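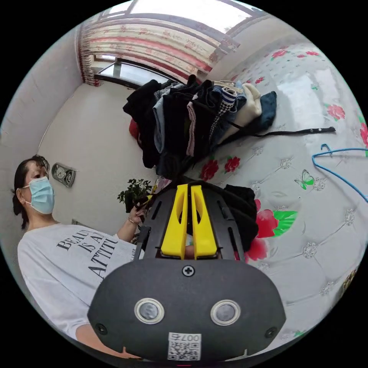
Wardrobe notes: folding on the bed

Members at Irnumlow have asked for the folding method to be written down in one place, as the version passed round in February had two pages in the wrong order. The text below replaces it. It covers day clothes, knitwear and lace. Coats and suits are dealt with separately in the Birkollow sheet, which is still correct apart from the paragraph on shoulder pads.

Working surface

A made bed is a better surface than most tables for this work. It is wide enough for a full-length dress, it can be reached from at least two sides, and slippery fabrics stay where they are put. Remove pillows and anything heavy. A quilted mattress cover can be left in place. If the quilting is tufted or buttoned, run a hand over the area first and lay fine fabrics with their open work clear of the buttons. Lace and loose knits catch on metal edges. A flat cotton sheet over the top solves the problem where the buttons are close together.

Divide the bed into three areas before starting: unsorted, working and finished. The working area should be the middle of the bed and should hold one garment at a time. Finished piles go towards the head or the far side, where sleeves will not drag across them.

Work by the window in daylight if possible. Black and very dark grey are hard to tell apart under a warm bulb, and so are black and navy. Raili Ikonen sorts all her dark clothes before noon and leaves the pale ones for the evening, an arrangement that several members have since copied.

Sorting

Sort by weight of cloth first and by colour second. Heavy items go at the bottom of a pile and light items at the top. A pile sorted by colour alone tends to lean, with a sweatshirt resting on a vest and both creased by the end of the week.

The lightest group is blouses, camisoles and lace. The next is shirts and T-shirts. The third is anything of 240 gsm or over, which takes in most sweatshirts and heavier jersey. If the weight is not on the label, fold the hem over twice and pinch it. Cloth that springs open at once belongs in the third group.

Straps and ties should be tucked inside the fold as each garment is finished. A strap left hanging from a stack will pull the garment out of line the next time the stack is lifted.

Standard fold

All flat garments are folded to a width of 28 cm, which suits the shelves most of us have. Anneli Pitkänen uses a piece of stiff card cut to that width and slides it out after the second fold. The steps are:

Lay the garment face down and smooth from the centre outwards.
Turn in one side along its length, then lay the sleeve back down on itself.
Repeat on the other side so that the edges meet or slightly overlap.
Fold the hem up to a hand's width below the collar.
Fold once more and turn face up.

Printed T-shirts should be folded so that the print is not creased across the middle of a letter. Large lettering cracks along a hard fold, and a shirt with a wide chest print may need the last fold left out altogether.

Dresses and lace

Lay a dress full length, with the neckline at the far side and the hem towards you. Straighten the side seams before touching the skirt. Most twisting in a folded dress starts at the waist and is only noticed at the hem, by which time the whole garment has to be opened out again.

Lace should never be pulled straight by its edge. Lift it from beneath with both palms, lower it, and ease it into position. Take off bracelets and rings with raised settings first. For storage of more than a month, place acid-free tissue along every fold line. For a dress in regular use a single loose roll of tissue at the waist fold is enough.
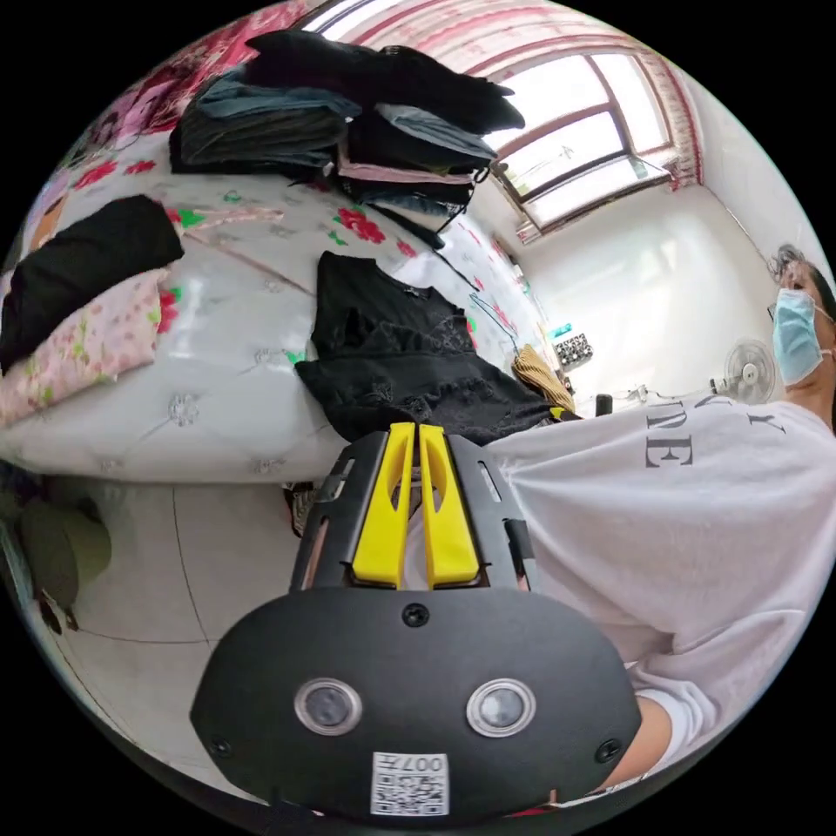

Black lace dress laid flat on a quilted cover, with folded clothes stacked behind it.

Pile height and weight

The question of how high a pile may go was raised at the Manbridge meeting and left open. Oona Laaksonen has now tested it with kitchen scales and a shelf of painted softwood. Mixed piles kept their shape for the whole trial up to 2,545 g. Beyond that the lowest garments showed a pressed line at the fold which did not drop out after a night on a hanger. Piles made up entirely of shirts could be taken higher, though they were awkward to lift in one go.

Her figures apply to shelves. A pile on a mattress sits unevenly and should be moved the same day. When carrying it, slide one forearm under the pile from the side and keep the other hand flat on top.

Blankets and bedspreads

Fold blankets before clothes. A folded blanket makes a firm base for dark garments if there is no clean shelf free, and keeps them off the floor. Brushed blankets shed, so place a pillowcase between the two if the garment is wool or velvet. Bedspreads can be turned back over the head of the bed while work is going on and drawn down again afterwards.

Airing

Allow ironed clothes to cool fully before they go into a pile. A fan set on low near the bed is adequate in a small room, provided it is pointed past the clothes. Aimed straight at them it lifts sleeves and lifts tissue. Plants can stay in the room, but water them after the clothes have been put away.

Corrections and notices

In the last issue the storage temperature for wool was printed without its unit. It should have been in degrees Celsius.

Sirkka Miettinen has 6 folding cards left, cut to the standard width. They are free to anyone who can collect from Cassim on a Sunday. The earlier batch was cut slightly narrow and should be used for children's clothes only.

Elsie Ruddock is compiling a list of local suppliers of unbuffered tissue in sheets large enough for a full skirt. Please send her the sheet size and price with the name of the shop. Entries without a sheet size cannot be included.

The next item in this series will cover drawers, including vertical filing of T-shirts and the use of dividers.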